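From: Thitima Boonchu
To: Clomileck users list
Date: June 15, 2026
Subject: Re: Hand does not release after protective stop

Hello Ward, hello all,

Ward Brouwer wrote:
> We had twice a case where the fingers stayed closed after a
> protective stop. The arm was in the correct state, the log was
> clean, but the hand kept the last grip command. Did anybody
> see this with the duvet task or only with hard objects?
> We run firmware 6 on the hand and the old arm controller.

Yes, we saw it too, and with the duvet. Our arm was pulling the cover toward the foot end when the force limit was reached. The arm stopped as it should. The hand did not open. Wilma Van Beek was at the stop button and she had to free the cloth by hand, finger by finger. There was no person in the bed and no damage, but I have reported it here in Ullel as a safety matter and I think you should do the same at your place.

I have now repeated the test 100 times with the hand in front of the footboard. The fingers stayed closed in 10 of them. In every one of these cases the stop came while a new grip command was already on the way. When I wait until the grip is finished and then trigger the stop, I cannot make the fault happen.

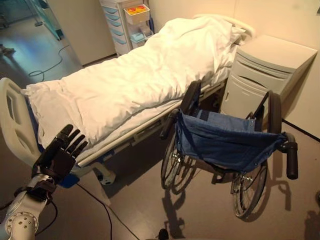 My understanding is the following. The arm controller sends "stop" and after this "release", but the hand is still busy with the older command and drops the release without an error message. Therefore the log looks clean. Dekker support told me in April that the hand should answer with a busy code, but I have never received this code in any of my runs.

What we do for the moment:

- the release is sent again every 100 ms until the finger position confirms it
- no work with a person in the bed or in the wheelchair until this is solved
- one colleague stays at the stop button and a second one may touch the hand only when its power is off

The first point is a workaround and I do not trust it fully. If the position sensor is wrong, the loop will also be wrong.

Ward, could you please send me your cable routing as well? Annelies Aerts asked if a bad contact in the hand cable can give the same result. I exchanged our cable and the fault came back, so I do not believe it, but your setup is different from ours.

Godelieve Verbeke from Sositz has the same hand on a newer controller. Godelieve, if you have time for a short test, I can send you the script. It needs only the arm, the hand and a piece of cloth.

Best regards,
Thitima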